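Vellia Travel Forum > Islands > Lodging and Transfers
Thread: Dilari to Saninby transfer, road or boat?
October 2025

s_hordiienko
Booked two nights at the lodge in Saninby, arriving at Dilari by air. The lodge offers a road transfer or a boat transfer at the same price. Luggage is one 23 kg case and a camera bag. I need to confirm one of them by the end of the week.
Svyatoslav Hordiienko

gratewell
Road. It is 94 km, paved except for the last stretch. The boat has a lower baggage limit and the excess is billed at the pier.
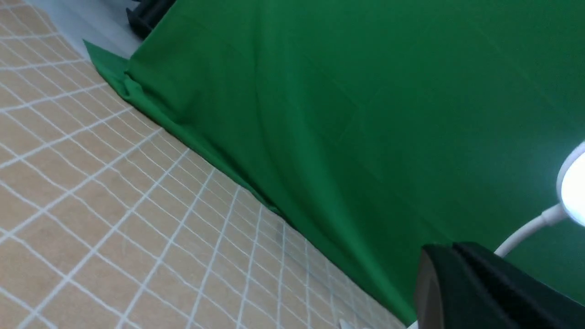

Does the road transfer run after dark?
The last car leaves Dilari at sunset, and later arrivals are put up in town overnight at the guest's cost.

pell_octave
Disagree with gratewell on the boat. The baggage limit applies to the public ferry. The lodge launch is a separate service, and in May I took two full-size cases on it with no charge. Check which one is printed on your voucher. Mine had the operator as Raju and a four-digit code, 2602, which the crew matched against their list.

gratewell
My voucher also said Raju and I was charged. Same pier, same operator. It may depend on how full the launch is.

pell_octave
Then ask the lodge in writing. The terms I have list a fee for oversize items only, meaning boards and bikes.
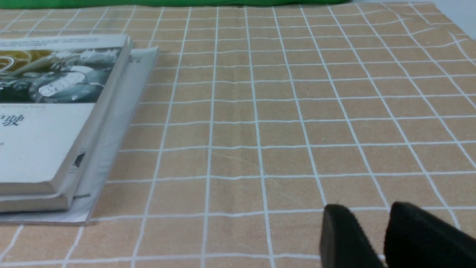
I would also ask which side of the bay the launch lands on. The north jetty is a short walk from reception. The south one needs a shuttle, and that adds a wait if another party is expected.

marlinspike_k
Room choice matters more than the transfer. Units on the upper terrace have the lake view and more stairs. Lower units are quieter but lose the sun early. I had 603, upper terrace, end of the row. Good water pressure, slow wifi. Breakfast is included in both categories, dinner is not.
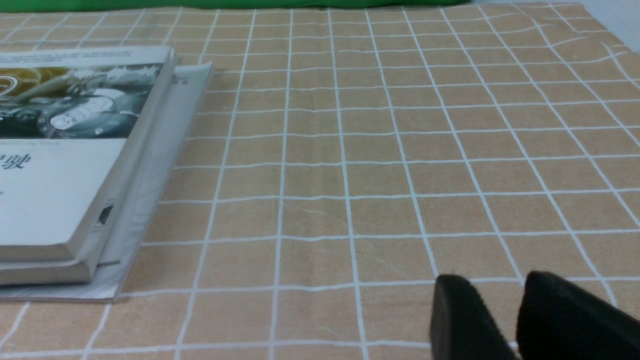 Tan and white grid cloth, green strip behind

s_hordiienko
Thanks. Voucher does say Raju. I have written to the lodge about the case and the jetty. Is it worth paying for the upper terrace for a stay this short?

marlinspike_k
For the evening light, yes. If you plan to be out on the water until dinner, take the lower unit and put the difference toward the guided crossing.

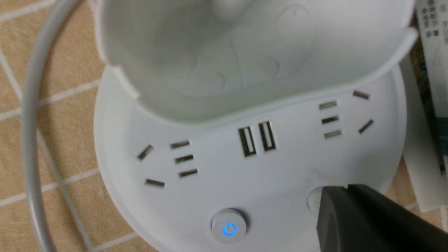

The crossing has to be reserved the day before at the desk. They don't take bookings by email, and the morning slot fills first.

gratewell
Still say road. The launch doesn't go out in high wind and you end up in the car anyway, after waiting at the pier.

s_hordiienko
Lodge replied. One case is fine on the launch, north jetty. Going with the boat and a lower unit.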